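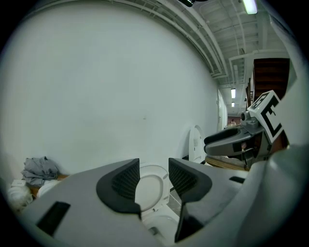
The lower corridor at Staden House, with a white toilet and a separate white lid leaning against the wall.

By Linnea Vik
9 October 2020

The lower corridor at Staden House has never appeared in the building's brochures. It is a service passage, with white walls, pipes and conduits across the ceiling, and a line of fluorescent lights running its length. Visitors who attend concerts upstairs know it chiefly as the way to the restrooms. Over the past year it has also become the setting for the most closely discussed piece of work in the building's recent history, the replacement of its public toilets.

Staden House opened as a trade hall and now serves as a cultural center, with a recital room, two galleries and a lending library. The restrooms were last renewed 30 years ago. By the time the present work was approved, the center was spending a growing part of its maintenance budget on cracked seats, worn hinges and cisterns for which parts could no longer be bought.

"People remember the music, and they remember the restroom," said Philomena Breathnach, director of the center. "We had received letters on the second subject for a long time. They were courteous letters, for the most part."

The project provides for 19 new toilets on three floors. Design was given to the practice of Clodagh Ní Mhurchú, whose earlier work includes a number of schools and a ferry terminal. Her first decision was to leave the layout of the lower floor largely as she found it. The corridor, the staircase and the framed pieces that hang beside it were all to stay. So was the reddish-brown paint, which had been proposed for removal in an earlier scheme.

"The color belongs to the building," Ms. Ní Mhurchú said. "One comes along a white passage and there is this dark, warm stair. I did not see any reason to take that away from people."

The choice of fixtures took longer. Samples were obtained from two suppliers, Vitside and Plekov, and were reviewed by staff over several weeks. The discussion turned in large part on the seat and the lid. A lid in a private home may be lifted a few times a day. In a public building on a concert night, it is lifted and dropped by a long line of people who are in a hurry, and the hinge takes the strain.

Cormac Flanagan, head of building services, kept a written record of every seat repair made during the previous eight years. His record showed that the bowls themselves had seldom failed. The trouble lay in the fittings on top of them. He asked that whatever was chosen should have a seat and lid that one member of staff could remove and replace during an intermission.

"I can do it in eight minutes," Mr. Flanagan said. "With the old ones I needed a hacksaw."

The center settled on the Vitside model, a plain white toilet with a rounded seat. Spare lids were ordered at the same time as the toilets, a practice Mr. Flanagan had requested for many years without success. They are to be kept on shelves in the basement store, with the labels left on so that the part can be matched when the next order is placed.

Deliveries began in September. The main entrance was in use for an exhibition, so the goods came in by the rear door and were carried along the lower corridor. Heavier items were set down on boards to protect the floor. Work was limited to the hours before noon, when the recital room is not in use.

The arrangement has not pleased everyone. Consuelo Ledesma, who teaches voice in a room above the staircase, asked that drilling be suspended during examinations, and the schedule was changed accordingly. She has also questioned the lighting. The fluorescent lights in the corridor fall outside the present budget and will remain for now.

"It is a hard light to walk into after a quiet piece of music," Ms. Ledesma said. "I have told them so, and I will tell them again in the spring."

Ms. Breathnach confirmed that the lighting has been entered in the center's plan for the coming year, together with the repainting of the ceiling. The pipes and conduits will be left exposed. Enclosing them was considered and set aside on the advice of Mr. Flanagan, who wishes to be able to reach them.

A small display on the history of the building's plumbing is being prepared for the library by Rattanakul, the firm that designed the center's signs. It will include the original drainage plan, a brass flush handle found behind a wall on the second floor, and 40 letters from members of the public, reproduced with the permission of the writers.

The restrooms on the upper floors will close in turn once the lower floor is complete. Signs at the foot of the staircase will direct visitors to the nearest facilities in use.

Last updated: 9:40 a.m.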